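The Long Table Comes Back

Restaurants tore them out for years. Now everyone wants one.

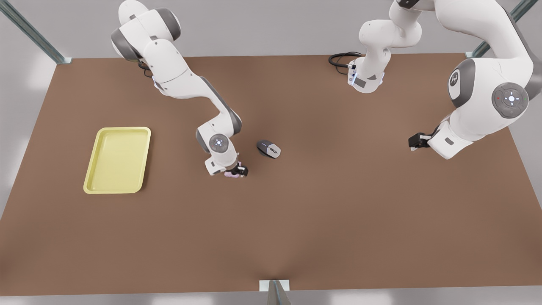 FOOD & DRINK

January 15, 2019

Eight o'clock at Çınar, a wet night in December, and every seat at the big table is taken. Strangers mostly. Elbows in. Someone's bread has ended up on someone else's plate and a basket of pickles is going the wrong way round. Loud. Very loud.

A few years back you would have walked in here and seen tables for two, all of them, pushed so close you heard the next couple's argument anyway. The owners pulled out the lot and put in one table. 118 people came through on the first night. They ran out of lamb before nine and served eggs.

Skerorgate has six of these places now, all within a short walk of the old tram stop. Soup at one, grilled fish at another, and Hakach, which does dumplings and not much else. No bookings at Hakach. You stand in the doorway, somebody waves, you squeeze in. Coats go under the bench. Eat fast, there's a line.

The idea is old, of course. Boarding houses fed people this way, so did farms at harvest, and so did the rail canteen that used to stand at the bottom of the hill. One pot, one price, sit where there's a gap. Then came the booth, and the candle, and the little reserved sign. Eating out turned private. Nicer in some ways – quieter, for sure – but you could go to the same place for ten years and never learn a single name.

Money is part of it. Rents in the district went up and small tables waste floor. A party of three at a table for four is an empty chair all night. On a bench there are no empty chairs, just people sliding down. The kitchen likes it too. Fewer dishes, bigger pans, less walking.

Not everybody is sold. Trimier, the wine bar on the corner, tried a shared table for one winter and went back to stools. Regulars hated it. First dates hated it more. One customer wrote in the comment book that she had paid good money to be talked at about boilers. Fair enough.

And some nights it just doesnt work. Too few people, spread out, everybody looking at there phone. A long table with five diners feels like a waiting room. Çınar closes the far end on slow evenings, puts big bowls of lemons across the middle, and that helps a bit.

But go when it's full. Go hungry, go by yourself if you can stand it. Order the beans. The couple opposite will tell you what to get next, and they'll probably be right about the rice pudding, though it's gone most nights by nine-thirty. Last time I got the scrapings from the pan and a spare spoon from the man next to me.

Çınar and Hakach are both open for dinner daily. Cash only at Hakach.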